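The handling guideline at Dakow went through two drafts before April, and the author of the second spoke to us by phone. The first rule covers how a tool is presented to the arm. "Hand tools lie flat, nothing stacked, and the path to the handle stays clear," the author said. The limit on finger speed within reach of an edge or a point is 70 mm per second. Outside that zone it is 300.

Wear is handled by count. Fingers are inspected every 4,000 closures and replaced if the tip has lost its shape – scuffing alone is accepted. "People wanted a visual grade. We could not get two inspectors to agree on one."

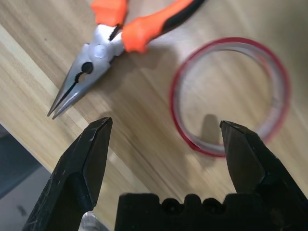 Pliers and tape on a wooden top, black gripper fingers open.

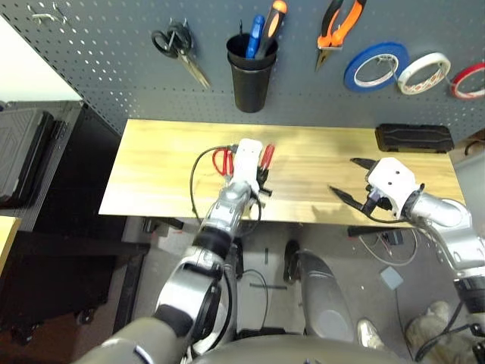
Motano objected to the speed limit during review, saying that 70 was set for older controllers and that a force cap would do the same job with less lost time. The author accepts part of this. A force cap is in the annex, tested over 100 grasps, and it may replace the speed rule for blunt tools only. Scissors and pliers stay under both. Cable routing is left to the site, with a yearly check.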